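Kilau cell: setup and upkeep notes

Kilau is the two-arm tabletop cell at Surkum. These notes are for anyone who has to bring it up, keep it running or put it back together after a repair. They are kept in the same folder as the recordings from the cell. The recording format is covered in a separate file, format.txt.

Maintainer: Bendik Rustad
Software: Plamari 2
Status: in use

Layout

Both arms mount on the base at the near edge of the table. Left and right are always named from the robot's side. The tabletop is a light gray board and is not fixed to the base, so check its position whenever the table has been leaned on or moved. The zero point for table height is the near edge of the board.

Bring-up

1. Clear the space between the arms. Objects near the back edge can stay if neither arm passes over them in the home move.
2. Power the base, then the left arm, then the right arm. Wait for each arm to report ready.
3. Start Plamari with the profile kilau_table. Do not use kilau_bench, which has the old gripper offsets.
4. Run home at low speed with a hand on the stop button.
5. Open and close each gripper with nothing in it. Compare the readings with the last line in grip.log.

If one arm fails to report ready, cycle power on the whole cell. Restarting a single arm leaves the two clocks out of step, and the recorder will accept the data without a warning.
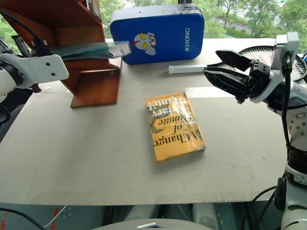

3 min read

Cable routing

Each gripper cable needs a free loop at the mount. With the loop too short, the cable pulls on the connector when the wrist turns to its limit. With the loop too long, it can drag on taller objects. The right arm's cable hangs in a loop from the gripper mount toward the lower joints. After any gripper swap, turn the wrist through its full range by hand, power off, and watch the loop the whole way.

Cables near the base should be clear of the lower arm segments before power is applied.

Gripper care

The fingers are wear parts. Check them every 1000 cycles and replace them at 4000, or earlier if a finger has play at the root. Wipe off dust with a dry cloth. Solvent softens the pads.

Thin sheets and glossy covers are the hardest items in the Vilela object set. For sheet plastic, use profile grip_thin and hold the closing force at 52 in Plamari units. Higher values bend the sheet and shift its tip during the move. A book in clear wrap lying flat should be pushed to the board edge before a grasp is tried.

After a repair

Redo the table height check and the two-arm alignment. Alignment takes about 20 minutes with the cell already warm. Save the result under a new name and leave the old file in place until a full session has been recorded with the new one.

Known problems

The right gripper sometimes reports closed when it is open after a cold start. Repeat step 5.

Glare on wrapped objects upsets the depth estimate in the afternoon. Fixed in Plamari 2 for the head view only.

Homing fails if the stop button was released before the base finished booting. Power down and start again at step 2.

Changes to this file go through Bendik. Last revised in June.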